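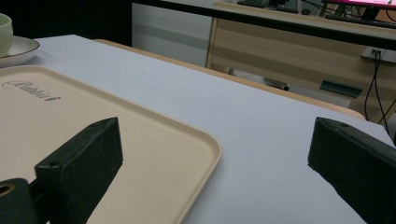
Cream tray on a covered table.

Aubert opened its roastery at Zakside to visitors in March, and I went along for the morning session. Entry was free, but you had to book a slot for the tour. The doors opened at 8 and there was already a queue for the first group.

The tour starts in the green store. Sacks are stacked on pallets by origin, and each lot gets a card with its arrival month and moisture reading. Aubert roasts 2000 kilos in a normal week, most of it for cafes, with the rest going out in retail bags. The guide let us handle some unroasted beans and smell a sack that had been set aside because of a musty note. It was going back to the importer.

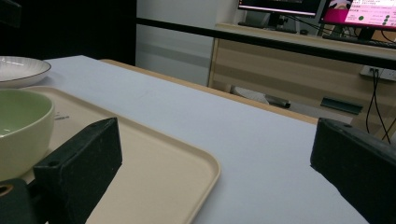
From there we moved to the roasting floor, which is smaller than I expected. There are two drum machines and only one was running. The batch we watched was a washed lot for the Kava filter blend, dropped at 210 degrees and tipped into the cooling tray. It was too loud to ask much, so questions were saved for the packing room next door.

The cupping was the best part. Cups were set out without labels and we went round twice, once while the coffee was hot and again after it had cooled. I picked the Kava blend as my least favourite on the first pass and liked it a good deal more on the second. Bring your own spoon if you have one. The ones provided ran short. 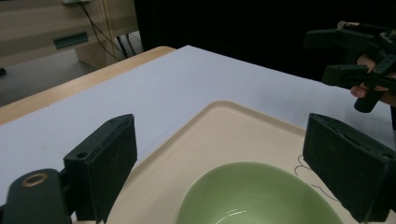
Reading time: 2 min

A stand from the Undov barista club had taken the loading bay, with a grinder set up for people to try dialling in a shot. They are looking for helpers for their latte art heats and had a sign-up sheet on the counter. The till at the shop was slow, and my receipt was number 1258, for two bags and a pack of filter papers.

Parking at Zakside is limited and the yard was full by mid-morning. The bus stops at the end of the road. Aubert plans another open day in the autumn, with bookings through the shop.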